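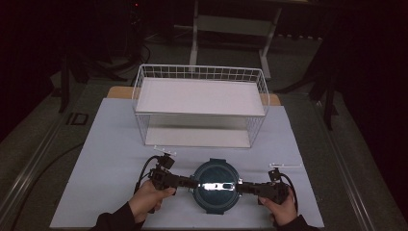

What is the Toma desk charger? It is a small charging stand from Grolleo that powers a phone, earbuds and a watch from one wall outlet, and it goes on sale for $62.

Print this page | E-mail this page

June 16, 2024 — Grolleo said the Toma will ship to stores in September. The stand has a fold-down arm and a cable that winds into the base. It replaces the Lindau, which the company stopped making last year.

"People asked for a shorter cable and a heavier base, so we changed both," said Wanda Kincaid, product manager at Grolleo.
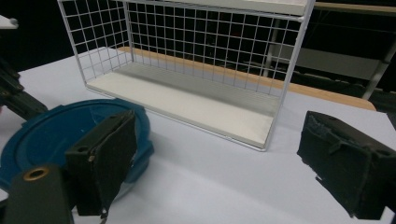 White wire shelf unit with a solid floor board.

The Toma will be sold in 193 stores and through the Nukex online shop. Buyers who order early get an extra watch adapter at no charge. 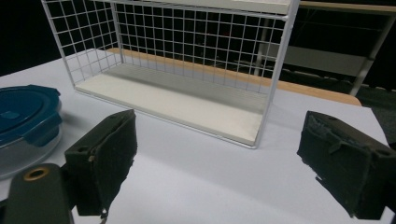
The Toma weighs eight ounces and comes with a wall plug. It can stand upright or lie flat. Its low base fits on a shelf or in an open wire basket with a flat floor, like the white one shown, and the cable can run out through the mesh — no drilling needed. A two-year warranty is included.

Media contact: Lăcrămioara Sârbu, Grolleo press office

Comments

deskrat257: Does it work with a thick phone case?

Marlys: Still using my Lindau. Will the old plug fit this one?

Contact us | © 2024 Grolleo | Back to top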